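I'm going to defend the bottle pile. You know the one, the drinks bottles that collect on a table until somebody finally gives in and deals with them (at my place that's me, usually near midnight).

My friend Haoran Zeng rinses and bins each one the second it's finished. I tried that for nearly 20 days and I was miserable! Every drink ended with a chore.

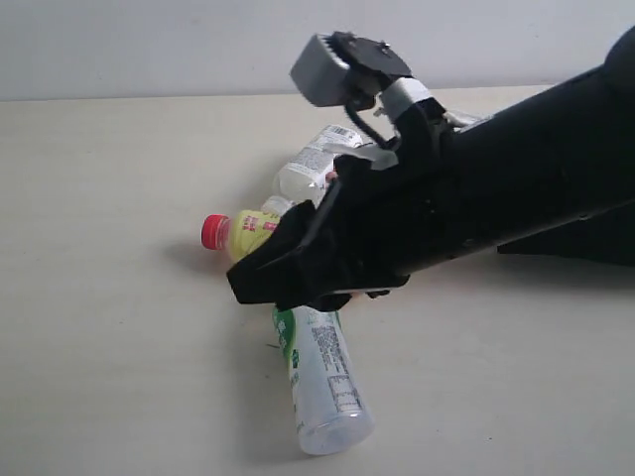 So now I let them gather, lying down, because a standing bottle gets knocked over by the first elbow that comes along. Then I do the whole lot in one trip, caps off, labels left alone. I know some people peel the labels. I did it for most of December and all I got was glue under my nails.

Is it prettier Haoran's way? Sure. But a table is for using, and I'd take one slightly grumpy cleanup over 13 tiny ones any week of the year.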